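Subject: Re: [equip-planning] Second two-arm station, Plaltville: scope of the request
From: Equipment Planning Office
Date: 25 April 2022

Dear colleagues,

Thank you for the comments received on the draft request for a second two-arm station at the Plaltville site. The office has read all of them. The revised request must reach the capital review before the August submission window closes, and the comments below are arranged in the order in which the form asks for them.

The station in question is for tabletop handling of ordinary household goods. The present program is the bottle task: a capped water bottle stands on the white table next to a small round object, with a gripper on either side. Fidivthorpe has asked to run the same task on the same type of station, so that results from both sites can be compared without adjustment. That request is the main ground for the purchase and will be stated as such in the first section of the form.

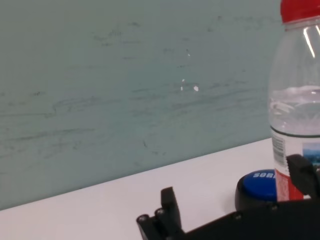
Morena Bassi wrote:

> I support the purchase in principle, but I do not think the draft
> is ready. It asks for the arms and says very little about what
> goes on the ends of them. Fingers, wrist cameras and cables are
> what we replace, and none of these has its own line.
>
> The draft also assumes that Martinelli will supply and install.
> Has Uvodov been asked for a price on the same terms? The reviewers
> will certainly want to see both.
>
> Finally, I would like to know who pays for the table and the
> backdrop. At Fidivthorpe we have a room and a power supply and
> nothing else. If the furniture is left to the site, it will come
> out of our consumables budget, which was not planned for it.

These points are accepted, and the request has been changed accordingly. The reply to each follows.

1. Arms and controllers

The request is for one complete station, meaning 2 arms with their controllers, mounts and power supplies. It does not include a service contract. The Plaltville contract may be extended to a second station on written notice, and the extension will be charged to the operating budget. Sites should not enter it on the capital form.

The arms must be the same model as those at Plaltville. A newer model was offered at a lower price, but it would require separate calibration files and a separate stock of parts. The office does not recommend it for this purchase. It may be considered when both stations are due for replacement.

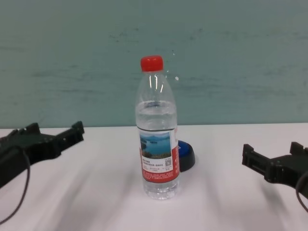
2. Grippers and spare fingers

Grippers will now appear on a line of their own. Each arm is to be supplied with a two-fingered gripper, and the order will include 2 complete spares to be held in the Plaltville store. Either site may draw on them. A spare that has been drawn must be reported to the store the same day, and the site that drew it will bear the cost of its replacement.

The opening width of the gripper must be given in the specification. The draft said only "suitable for bottles," and one supplier returned a question about it. The new wording asks for a gripper that can close around the body of a standard drinking-water bottle, with its label on, and also pick up a low round object from the same table. The suppliers are to state the opening in writing.

Spare finger pads are treated as consumables. The allowance for them is $278 for the first year, to be reviewed against actual use. Dr. Bassi's suggestion that sites keep a simple log of pad changes is adopted, and a form will be circulated.

3. Cables, housings and wrist cameras

Wrist cameras will be bought with the grippers, and the supplier is to fit them before delivery. The site will carry out its own camera calibration in either case, and no charge for supplier calibration should be accepted in the quotation.

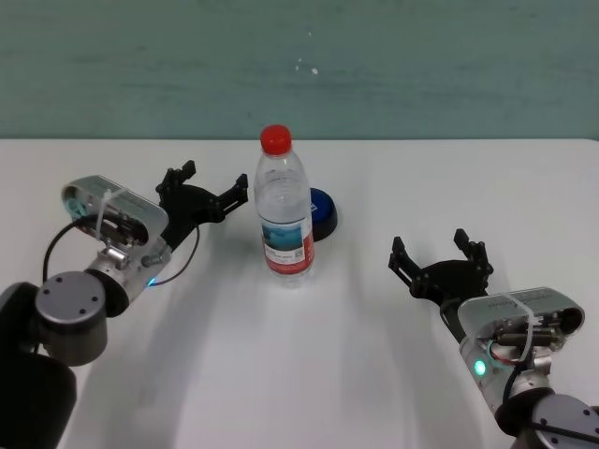
Cabling has been the weakest part of both quotations received so far. Martinelli gives it as "included," with no length or type stated, and Uvodov does not mention it. The specification will ask for a full cable list with part numbers. On the current wrists a white zip tie goes around each metal housing, and on the left arm a black cable leaves the wrist and drops in a long arc before it comes back up to the gripper. That arrangement is acceptable for a trial. For a purchase, the supplier will be asked to quote for fixed clips along the last section of each arm, and for end covers on the wrist housings, as separate optional items. The reviewers may then remove the options without reopening the whole quotation.

4. Table and backdrop

Furniture will be included in the capital request. The table is to have a plain white top, and the backdrop is to be a plain wall or panel in a muted green. Fidivthorpe should confirm whether the existing wall in the proposed room can be painted. If it cannot, a free-standing panel will be added to the order.

The surface should be one that can be repainted or replaced without moving the arms. The panel now in use carries dark scuffs across the middle and a few small white specks, and both show plainly in the wrist camera view. Whether a second station should start with a clean panel, or with one that matches, is a technical question for the program leads. They are asked to send one agreed answer to the list.
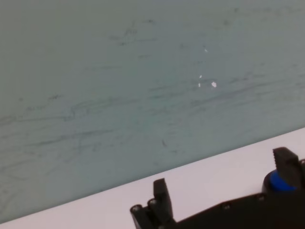
5. Quotations and payment

Uvodov has been invited to quote on the same terms as Martinelli, using the revised specification. Neither supplier should be given the other's figures. Questions from suppliers are to be sent to this office, and the replies will be copied to both.

The payment schedule in the draft has been changed. The first payment will be limited to 40 percent of the order value, payable on signature, with the balance due after acceptance at the receiving site. Acceptance will consist of the bottle task run on both arms in the presence of site staff. The pass mark is still to be agreed, and proposals are invited.

6. Items required from the sites

From Plaltville: current list of gripper and camera part numbers, including the version of the finger pads now fitted.

From Fidivthorpe: room plan with table position and power outlets; confirmation regarding the wall; name of the person who will sign for delivery.

From the program leads: the agreed answer on the panel, and a proposed pass mark for acceptance.

Replies should be sent to the full list under this subject line. Corrections to the quoted message above may be sent to the office directly.

Equipment Planning Office
Plaltville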